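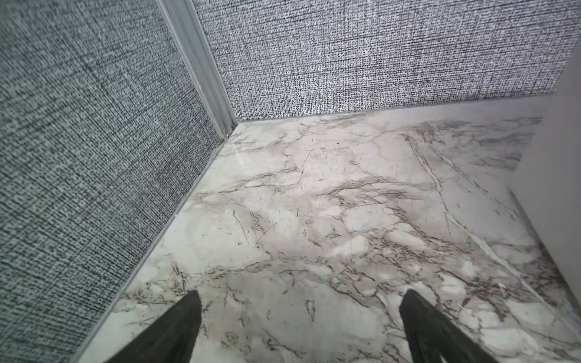 Workshop Tips: Planning and Budgeting a Bench Cell

By Masaru Nakajima

Most first budgets for a small robot cell are written from the arm outward. Start with the bench. The arm is the easiest item to price and the hardest to return, so it goes on the list last.

1. Measure the reach, then draw the walls

Mark the farthest point the gripper has to touch and add 80 mm on every side. Then check the inside corners separately. Fingers that open wide need clearance from the panel on both sides, and a wrist camera adds width that the reach drawing in the catalog usually leaves out. Tape the outline on the bench before ordering any extrusion.

2. Price the enclosure as its own line

Aluminum profile, brackets, wall panels, trim and baseboard belong in one subtotal. On the Pluno build the enclosure parts came to $2803, and the original estimate had them under "miscellaneous." Ask for cut-to-length pricing. Essien charges per cut and Cikasov includes the first 5 cuts in the bar price, so compare finished totals.

Matte woven panels cost more than painted board. They also cut down on glare, which matters if cameras are doing the measuring.

3. One arm or two

A second arm does not simply double the price. Add a second base mount, power supply, controller board and cable run, plus a wider front rail. Buy two if the task list includes jobs where one hand holds and the other works, such as boxes with separate lids. If every job is pick and place, one arm and a cheap fixture will do it.

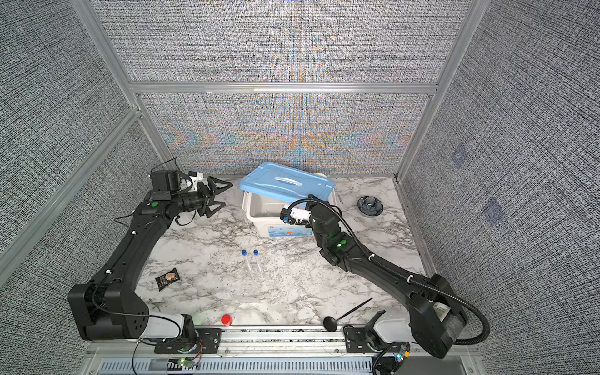 Two arms on a shared front rail, with the lidded box at the back of the table.

4. Cable management

Budget for conduit, clips and ties at the same time as the arms. Allow slack at each joint for full travel, and check it with the arm folded as well as extended. Keep accessory cables off the work surface where possible – a thin white cable on a pale top is easy to miss.

5. Choose the surface for the parts you handle

Marble-pattern vinyl and laminate are cheap, wipe clean and hide scuffs. They also hide small clear parts. Before committing, get a sample and set your most difficult item on it under the lights you intend to use. Look at it from wrist height, not standing height. If the edges disappear, price a plain dark mat for that zone.
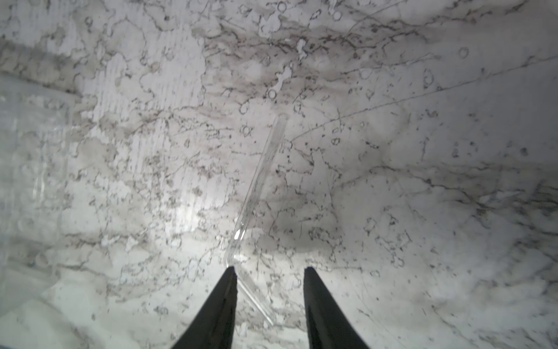

Clear tube on a veined surface, open gripper above. Only the outline and a small highlight stand out.

6. Lighting

Leave this until the surface is settled. Two diffuse lamps set to the sides are a sensible starting point. Overhead light alone tends to wash out the middle of a white top and leave the edges gray.

7. Consumables and test items

Set aside $80 a month for things that get dropped, cracked or worn: tubes, caps, spoons, storage boxes, finger pads. Buy test items in matching pairs and store the spare. When a job that ran in November stops running in spring, a changed part is the first thing to rule out.

8. Order of purchase

Surface sample, lamps, frame, panels, rail, arms, spares. If deliveries must be grouped, the Cluster planning sheet has a column for lead time next to the one for price. Fill in both. Panels are often slower to arrive than the arms.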